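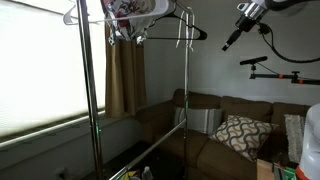

Chrome clothing rack with one floral-print garment and an empty black hanger.

Drying and airing clothes on an indoor rack

Set the rack near a window but leave a gap for air to pass behind the clothes. Direct sun fades prints, so keep the shade down at midday.

Shake each piece once before hanging. Button the collar and pull the side seams straight. Do not clip knits to a hanger; lay them flat on a towel.

Hand wash: dissolve 2 teaspoons of mild soap flakes in 500 ml of lukewarm water, then top up the basin with cold. Rinse until the water runs clear. For a musty smell, add 100 ml of white vinegar to the next-to-last rinse. 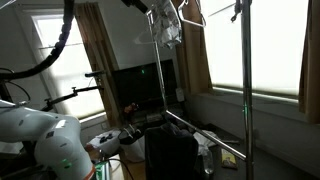 Heavy items go at the ends of the rail, close to the uprights. Light items go in the middle. A rail loaded only on one side will lean, and the joints loosen over time. Tighten the set screws every March.

Wipe chrome with a soft dry cloth. Water spots come off with diluted vinegar; rinse and dry right away. Steel wool scratches the plating and lets rust start.

Hanger loops sewn into the shoulders can be tucked inside or cut off at the seam.

Diễm Dương
Updated Jan 9, 2018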